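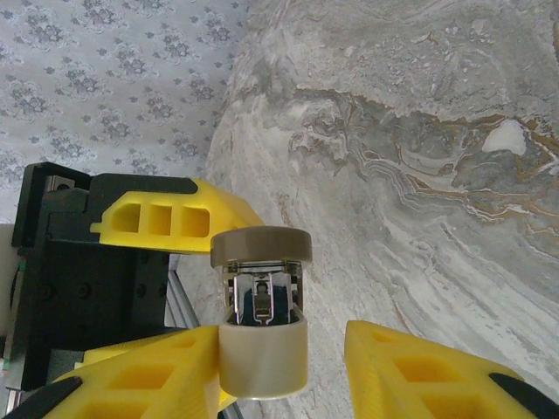

Rule 613 said that a person may not take a part out of the gripper by hand while the arm has power. Svend Dalsgaard had written it himself, two winters back, at a kitchen table in Stavau, and he'd been pleased with how short it was.

In February he went to Trurkdale to see whether anyone followed it.

The work was done in a house the company had rented, in a front room with patterned paper on the walls. Strömberg, who ran the site, met him at the door and asked him to keep his coat on if he liked, the heating was slow. The operator was called Manel. She had a stool, a screen and a red stop button on a cord, which she kept in her lap.

"What's it doing today?" Svend asked.

"Pick, hold, set down," she said. "Same part all morning."

The part was small and round, a taupe ring on top, chrome under that, then a cream sleeve. The yellow fingers closed on it and lifted it over the gray marbling and the arm stopped where it was supposed to stop. Svend wrote down the time. The arm lowered the part, let go, and backed off. Manel typed a word and it started again.

He watched for most of an hour. She was careful. She said "clear" out loud before each start, though there was no one to say it to except him. She kept her feet behind the tape. When the phone rang in the hall she let it ring.

Then the arm picked up the part, lifted it, and stayed there.

"It's not sure of its grip," Manel said. "So it won't put it down."

"What do you do?"

"By the book? I wait 20 seconds. If it still won't go, I press stop, the power drops, and the fingers stay shut. Then I go and get Strömberg, who has the key to the brake, and we open it with the hand tool. Then we home the arm and run the checks. Then I fill out the form."

"How long is all that?"

"Long enough for lunch."

The 20 seconds passed. The arm held the part in the air over the table. Manel looked at it, and then at Svend, and then at his notebook.

"And not by the book?" he said.

She didn't answer right away. She turned the stop button over in her lap.

"You put two fingers under it and push up a little," she said. "It feels the weight change and tries again. Takes no time at all. Everyone does it at the other house too."

"With the power on."

"It has to be on or it doesn't feel anything."

Svend wrote that down. Manel watched him do it. Then she pressed stop and went to find Strömberg.

While she was gone he sat on her stool and read the log. It kept the last 2048 entries and wrote over the oldest ones after that, so he couldn't go back very far, but he didn't need to. The same pattern showed up again and again: a hold, a small change in load from below, a retry, a clean release. There was no stop entry near any of them. There were no forms either. According to the folder on the windowsill, which had a nice printed label, the gripper at Trurkdale had never failed to let go of anything.

Strömberg came in with the key and a mug of coffee.

"She told me what she told you," Strömberg said. "I'd like it noted that she told you."

"It's noted."

"I've asked Stavau for a fix on that release since the fall. They said it wasn't showing up in the reports."

"It wouldn't be," Svend said.

They opened the fingers with the hand tool. Manel held a cloth under the part and it came down into the cloth. She set it on the table and began the checks, reading each line from the card before she did it. She didn't skip any. Svend thought she probably never had. The checks made sense to her, and the tape on the floor made sense to her. It was only 613 she'd gone around, and she had gone around it the way people cut across a lawn when the path is laid in the wrong place.

He had seen a hand caught once, at another site, by another machine. It was the reason he'd gone into this line of work. He didn't tell them about it. He'd found that people listened politely to that story and then went back to what they were doing.

"Could you push it with something else?" he asked.

Manel looked up from the card. "Like what?"

"A stick. Something long enough that you stay behind the tape."

"It would have to be soft on the end. Or it'd scratch the sleeve."

"Soft on the end, then."

"Is that allowed?"

"No," Svend said. "Right now nothing's allowed. That's the trouble with how I wrote it."

Strömberg went to look in the hall closet and came back with a length of dowel and a roll of foam tape. Manel wrapped the end. She wrapped it again, neater. They didn't try it. Svend wouldn't let them, and Manel leaned it in the corner by the door with a note on it that said DO NOT USE YET.

He wrote the visit up on the train. Under findings he put that Rule 613 was not being followed and that the reports were incomplete. He put that the operator had volunteered this. Under recommendations he wrote 3 lines. The first was to repair the release. The second was to allow a nudge tool from behind the tape, subject to testing, with every use logged, and no form. The third was to let the site hold more than one brake key.

Then he opened the rule itself and read it through. It was still short. He added a sentence about the tool, and another on what to do if the tool didn't work, and after that it ran past the bottom of the page. He moved the margin and it still didn't fit.

His phone buzzed a little before six. It was Manel, asking whether the dowel needed an inventory number.

He wrote back that it did.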